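Keeping the Allden Arm in Order: Notes on a Year of Maintenance
December 23, 2023

Readers of this blog have asked on several occasions how the arm at Rimholm is looked after between sessions. The present entry sets out the practice as it stands at the close of the year. It is a personal record and should not be read as guidance from the manufacturer or from the centre.

The machine in question is an Allden arm, carried on a low base so that it can work at floor level. It has a gripper with 2 long fingers and a small camera fixed at the wrist. Its task is a modest one: to pick small flat items from the floor and place them in a bin. I took over responsibility for it in September, when it had 1488 hours on the counter and a maintenance log that had been kept in three different hands, not all of them legible.

The first duty was to establish what had been done and what had not. The log showed regular entries for cleaning but very few for fastenings. I therefore began with the base bolts, which were tightened in a crosswise order, and marked each head with a line of yellow paint. A glance at those lines is now part of the opening check. Should a line be found broken, the arm is not to be switched on until the bolt has been reset and the fact written down.

The cables were attended to next. The run from the base to the wrist had been tied too tightly at the elbow, and the outer sleeve was wearing at the tie. The sleeve was replaced with a length of Hervieu wrap, left somewhat loose at each joint, and the ties were moved to the straight sections. No fault has been traced to the cable since then. I record this with satisfaction, as the previous pages contain a long series of entries reading only "camera lost again".

The fingers require more frequent attention than any other part. They are wiped with a dry cloth before use and examined at the tips. Surface scuffs are accepted. A nick in the gripping edge is not, for a flat item will ride up on it and drop away as the fingers close. When a pair is changed, both fingers are changed together, even if one of them appears sound. I was reluctant to adopt this rule on grounds of cost, but a new finger set against a worn one never meets it squarely, and an afternoon was spent proving the point to my own dissatisfaction.

After any change of fingers the gap must be set again. The procedure is as follows. The fingers are closed on a feeler gauge at low force, the reading is taken, and the zero is adjusted in the settings page. They are then opened fully and closed once more. If the second reading differs from the first, the mounting screws are slackened and the work is begun afresh. The temptation to correct the difference in the software should be resisted.

Calibration of the wrist camera follows the gap and must not precede it. A checkerboard is laid flat and viewed from a series of arm positions, and the software works out where the camera sits in relation to the fingers. The board should be wiped first, and it should not be moved while the series is being taken. I had formerly used a printed sheet for the purpose. It curled at the corners in damp weather and has been retired in favour of a rigid board.

The numbers produced by the calibration are useful but I do not rely on them alone. Each one is followed by a practical trial with a small object at floor level. A poker chip serves very well. It is thin and round, it lies flush with the floor, and a small error in height is enough to make the fingers pass over it or press on the surface beneath. The print on its face also gives a fair indication of whether the camera is in focus.

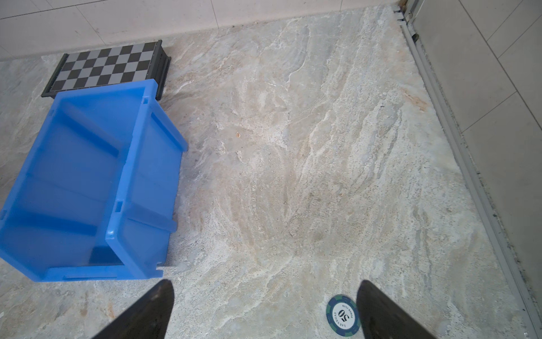

The fingers open at the fifty chip, with the blue bin on its side and the checkerboard behind it.

The floor itself deserves a paragraph. Polished stone is handsome and easily swept, but it reflects the ceiling lights, and heavy veining can be mistaken by the vision software for the edge of an object. The detection threshold had to be raised before the arm would leave the veins alone. Metal threshold strips present a separate difficulty. Grit gathers in the groove, and from there it is carried on to the working surface and under the wheels of the base. The groove is to be brushed out whenever the floor is swept, a step which had been omitted from the old checklist altogether.

The choice of bin was considered at greater length than might be supposed. The first was a shallow wire tray, through which the smaller items fell. A plastic storage bin has proved more suitable. A bright colour is an advantage, as it stands apart from pale stone in nearly any light. The bin may be used upright or laid on its side, but the placing height must be set to match, and the software will not notice the difference unaided. A note to that effect has been fixed to the lid of the control box.

Lubrication is carried out according to the manual and I have nothing to add to it, save that the grease for the wrist joint and the grease for the base are not the same and ought not to be stored on one shelf. They are now kept apart, and the tins are labelled on the side as well as on the top.

With regard to records, the paper log has been continued, and a copy is entered in Resero at the end of each session. The entries are brief: hours on the counter, checks made, parts changed, faults seen. I have asked that faults be described in plain words. "Left finger slow to open" is of use to the next person. "Gripper playing up" is of very little.

A total of 107 trial picks was logged following the most recent calibration. The failures among them were entered with the height setting in force at the time, and nearly all belonged to the first group, taken before the placing height had been corrected for the bin. The remainder are still under review. I suspect the lighting, which changes a good deal in the late afternoon at this season, and intend to repeat the trial with the blinds drawn.

Two matters are outstanding for the new year. The wrist bearing has developed a faint click at the end of its travel. It does not affect the readings and the manufacturer has advised that it be watched. The emergency stop button, while in good working order, is mounted where a person kneeling beside the arm cannot easily reach it, and a second button on a longer lead has been requested.

The arm will be parked over the holiday with the fingers closed, the brake on and the dust cover fitted. The next entry will deal with the replacement of the base wheels, for which the parts are already on order.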